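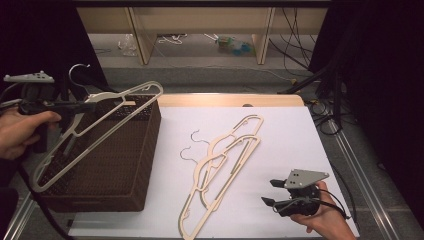
A white hanger at the basket, with two beige ones still on the board.

Sorting the Hangers: Notes on a Small Household Procedure

Thursday, April 24, 2025

Reading time: 4 minutes

The annual review of the wardrobe at Nadamham was completed this week. Readers who have followed these pages for some time will be aware that the review takes place each spring, when the heavy coats are put away, and again in November, when they are brought out. Clothes, shoes and bed linen have been dealt with in earlier entries. The present entry is concerned with hangers only.

It had been our custom to leave empty hangers on the rail. The practice was inherited from the previous household and was never properly examined. Over the winter the rail became difficult to use. Hooks faced in both directions, shirts were pushed together to make room for hangers that held nothing, and on one occasion a jacket belonging to a guest was returned to her with a crease across the shoulder. It was accordingly decided that empty hangers should be removed from the wardrobe altogether and kept in a basket.

The basket selected is the dark brown woven one, rectangular and open at the top, which had formerly held newspapers. Its shape is well suited to the purpose. A round basket was tried first and was found to be unsatisfactory, as the hangers spread outwards like the ribs of an umbrella and caught on the sleeves of anyone passing.

Sorting is carried out on a flat, pale surface. We use a large white board laid over the table. Hooks have a tendency to scratch, and the table was a gift from my aunt, who visits. The board also makes it easier to see the state of each hanger before it is put away. Beige hangers are laid one on top of another with their hooks to the same side. White hangers are taken up singly, as they do not stack so neatly with the others.

The following arrangements now apply.

Hangers are to be placed in the basket one at a time. The temptation to gather a handful and drop them in together is understood, but the hooks will engage with one another and the whole must then be taken out again. A hanger should be held by its body and lowered with the hook uppermost.

Hangers with a slotted frame or inset strips along the shoulder are reserved for blouses, knitted tops and anything with a wide neck. Plain white plastic hangers are to be used for shirts. Neither type is recommended for winter coats, for which the broad hangers purchased from Ustetti remain in service at the far end of the rail.

Any hanger with a loose hook is to be set aside for repair. A hanger with a cracked frame is to be discarded without discussion. I make this point with some firmness, having found 3 cracked hangers in the linen cupboard, where they had evidently been put out of sympathy.

Wire hangers from the dry cleaner are returned to the dry cleaner.

The question of how many spare hangers a household requires was raised by Mireille Hoarau, who wrote following the November entry and whose letter I regret not having answered sooner. She keeps 11 in reserve and finds this generous. Our own reserve has been fixed at eight, it being our experience that visitors seldom bring more than two garments which need to be hung. Households in which ironing is done weekly may wish to keep more.

Mrs Hoarau also enquired whether the basket ought to have a lid. In my view it ought not. A lid was fitted to the Zaugg box in the hallway, and the result was that gloves were left on top of it from one end of the winter to the other.

The basket will stand at the foot of the wardrobe until the summer. Should it prove inconvenient there, it will be moved to the landing, and a note to that effect will be added to this entry. The next entry will consider the airing of blankets, together with a correction to my earlier remarks on moth sachets, which several readers have been kind enough to question.

Contact: please use the letters page | © 2025 The Vurkness Household Notes | Back to top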